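Tipoki lever kit — frequently asked questions

Last updated May 28, 2019. Will add more as the emails come in. If yours isn't here ask Jolene.

What is it?
A practice pack for people learning to program a robot arm. You get the simulated cell (arm, bench, lever console), a set of exercises and the marking script. Real console sold separately, see further down.

Do I need a real arm?
No. Everything up to exercise 28 runs in the simulator. After that it's up to you.

What sort of computer?
Anything bought in the last few years with a proper graphics card. Laptops without one will run it — slowly. Turn shadows off first, makes a big diffrence.

How many exercises?
30. The first few are just moving about without hitting the bench. Then lever work, then lever work with the console shifted or turned a bit.

Can I use my own arm model?
Yes, if you've got the files for it. Drop them in the arms folder, restart. Grippers are fussier. Two-finger ones are fine, suction isn't supported and won't be before October.

How long does the licence last?
Doesn't run out. Updates are free for the first year, after that there's a small fee. Schools pay per room, not per seat.

My arm stops short of the lever. Broken?
Nearly always the approach height. See next one.

Where should the arm be before a lever exercise starts?
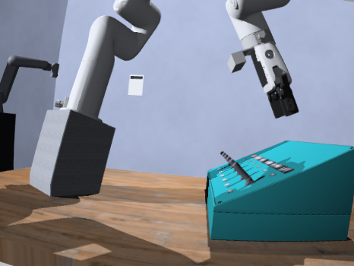
The start pose is the thing most people get wrong, and the marking script won't forgive it. Gripper over the teal console, fingers pointing down and nearly closed, nothing between them, clear of the panel. Don't start with them resting on it. The lever leans so come at it from the side it leans to, then close. Normunds Pētersons wrote a longer note on this, it's in the docs folder under "approach".

Can I change the colours?
Console and bench yes, in settings. Wall no.

Do you sell the real console?
Yes, through Natwood. Same shape as the simulated one, within reason. Allow 72 hours for a reply on stock, they're a small outfit.

Refunds?
28 days, no questions, as long as you havent activated a room licence.

Who do I contact?
Jolene Goodwin at the Sarkham office for orders and licences. Bugs go on the tracker please — with the log file.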